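Oltby Household Store: Cutlery and Chopstick Storage

Gallery page, last revised 03/05/2018

Oltby lends out tableware for community meals, classes and family parties. The stock fills one back room and a corridor. Most of what goes wrong with it goes wrong in storage: handles warp, tips chip, a set of knives comes back one short and stays that way for a year. The notes on this page cover small items only, meaning anything that stands or lies in a holder. Plates, pans and table linen have their own pages.

The entries follow the order of the shelf list, with the heavier cutlery first and the chopsticks after it. Dimensions are in millimetres. Where a holder has a name, it is the name used on our labels and loan slips, so please quote it when booking.

Terms used

Holder: any open container in which items stand upright.
Tray: any open container in which items lie flat.
Bundle: a group of like items kept together for counting or lending.
Cap: a covering over the upper ends of a bundle.
Loose: not in a bundle. Loose items are lent only when the bundled stock is out.

Table cutlery

Forks, knives and dessert spoons are kept in trays, handles towards the front of the shelf. Standing them up was tried for one winter. The holders were top-heavy and the forks locked together at the tines, so that lifting one brought up three. Trays take more shelf but are quicker to check. The shelf for these is 600 deep, and two trays fit one behind the other with a small gap for the fingers.

Teaspoons are the exception. They stand in straight-sided holders, bowls upwards, and are counted by weight on the kitchen scale. The method was worked out by I-seul Ki in March and has held up well, provided the spoons are all of the Grunska pattern. Mixed patterns give a wrong figure.

Serving pieces

Ladles, slotted spoons and tongs hang from a rail. Anything with a wooden handle goes at the window end, where the air moves. Oil is applied to the wood twice a year and wiped off the same day. Salad servers are tied in pairs with cotton tape – rubber bands perish and mark the handles.

Chopsticks

Wooden chopsticks make up the larger part of the small stock. The last full count of all small items gave 3,856 pieces, chopsticks entered singly. They are the awkward part of the store: light, easily mixed, and inclined to lean whichever way the holder lets them.

Two arrangements are in use. The first is the long tray, named Cho on the labels, in which sets lie flat under a cloth. It suits pairs that differ from one another, as each can be seen. The second is the divided holder with open sides, named Rorow. It suits plain chopsticks in quantity. Air reaches the lower ends, crumbs fall through to the shelf and can be brushed out, and the divider stops a half-empty holder from collapsing into one heap.

Points to check on a divided holder: the rim for splits, the divider for movement, and the base for grit. A bundle packed too thinly will fan out over the side. A bundle packed too tightly is hard to draw from, and people then pull out the whole group and put it back in the wrong compartment.

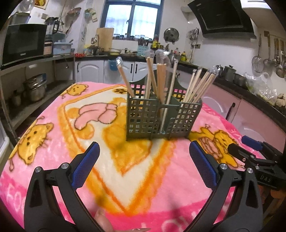 Green grid holder with arched divider, light wooden chopsticks in groups. Clear plastic wrap over the upper ends; the right-hand group spreads outwards.

Chae-won Pyo wrote to disagree about caps in general: "I would take plastic off any wooden chopsticks before they go on a shelf for more than a week. If they are the least bit damp the ends go grey, and you will not see it until you unwrap them. A paper sleeve does the same job and you can write the number on it. I also think 33 to a compartment is too many. We keep to 20 and have far fewer on the floor."

The point about damp is accepted. Wooden stock is now dried flat on a rack overnight before bundling, and caps of any kind are removed for long storage. Paper sleeves are on trial for the plain chopsticks. They tear at the fold if the bundle is thick, and a heavier paper is being looked for. The limit per compartment has been left to whoever packs the holder, with the lower figure printed on the label as a guide.

Returns

Borrowers are asked to return chopsticks washed and unbundled. Sorting is done at the store. Split or stained pieces should be kept back in a separate bag and handed in with the rest, so that the count can be closed. Odd ones are kept too, and used as plant supports once there are enough of them to be worth tying up.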